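We use cookies to remember your preferences and to count visits to this page. By continuing to browse, you accept our use of cookies. Accept | Manage settings

Staken Shared Workshop: Frequently Asked Questions for Members and Visiting Groups

Published 2020-05-14 by the Staken Member Services Office

The following answers apply to the main workshop hall and the adjoining equipment store. Members are asked to read them before making a first booking. Questions concerning the Drondum site should be sent to that site directly, as its opening arrangements are different.

Who may book floor space in the hall?

Any member whose safety introduction is complete may book. Visiting groups may book through a sponsoring member, who remains responsible for the group during the whole session. The introduction takes 90 minutes and is valid at both Staken and Drondum.

How far in advance should a booking be made?

Bookings open 14 days ahead and are made through Skakport, our online calendar. Requests sent by e-mail are not placed in the calendar. A booking may be canceled without charge up to the evening before.

How many people may work in one floor area?

The limit is 6 persons, including anyone who is only observing. Larger groups must book a second area or divide the session.

May a large frame be assembled and left standing?

Frames of metal beams and bars may be assembled on the open floor. A frame may stay in place between sessions only if a standing permit has been issued. The permit must be attached to one of the vertical posts at eye level. Crossbars should be fully tightened before any equipment is mounted on them, and heavy assemblies at the top of a frame require a second person during mounting and removal.

What is the load limit for the floor?

A freestanding structure, with everything mounted on it, may not exceed 600 pounds. Heavier structures need written approval from the office - please allow extra time for this, as the request is reviewed together with the building owner.

May people walk around a frame while others are working?

Yes, provided that a clear path is kept on at least one side. Poles, stands and handheld equipment are to be kept out of that path. Persons holding equipment should tell others in the area before they change position.
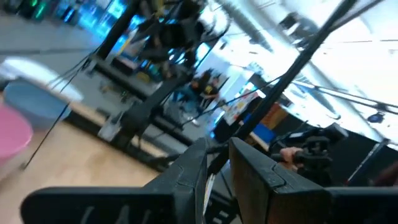 Ayaaba asked whether the clear path must be marked with tape each time, or only when a visiting group is present. Tape is required for every session in which a frame is standing, whether or not visitors attend. Rolls are available at the equipment store and need not be returned.

What clothing is suitable?

Closed shoes are required at all times. T-shirts and other short sleeves are permitted for assembly work. Loose scarves, hanging cords and open jackets are not permitted near any structure that is being raised or moved.

May members bring their own equipment?

Members may bring handheld devices, stands and mounting hardware. Each item should carry the member's name or booking number. Items left behind are held in the equipment store until the end of the following October and are then disposed of. The office cannot accept liability for personal equipment.

How should the area be left?

Loose bolts and brackets go back in the sorted trays, not in the general bin. Poles are stored upright in the rack by the store door. The floor should be swept, and all tape removed, before the booked time ends.

Whom should I contact about damage?

Please complete the damage form in Skakport on the same day. Minor damage reported in this way is not normally charged - unreported damage may lead to a suspension of booking rights.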